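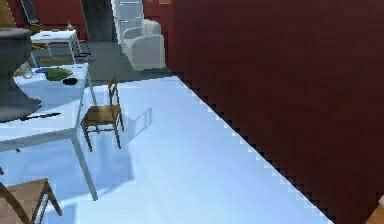
Last modified: 20/01/2022

Day one of picking a paint color for the hallway. I have 18 sample cards and they are all the same white.

One is called Canetti Linen. One is called Skurkis Fog. I held them next to each other until my arm hurt. Linen, fog, same thing.

The hardware store on Teixeira Street sells sample pots for 8 dollars each. That's how they get you. I'm now 36 square inches into a wall I have owned since August and never once looked at.

Went dark for a change. Dark red, very grown-up, very steakhouse. By lunch it was a steakhouse. By dinner I wanted to tip someone.

Bright floors and a dark wall are supposed to "balance." My sister-in-law says so and she has a magazine about it.

Asked the paint counter what finish to get. Flat, matte, eggshell, satin. He said flat and matte are different. I asked how. He went to help another customer.

Cluron primer update: the can says one coat. The can and I are no longer speaking.

Spent 70 dollars so far, all of it on squares.

Final decision made. Same beige as before, second can, because the first one was the wrong beige.

Does anybody need a barely used pot of Fog?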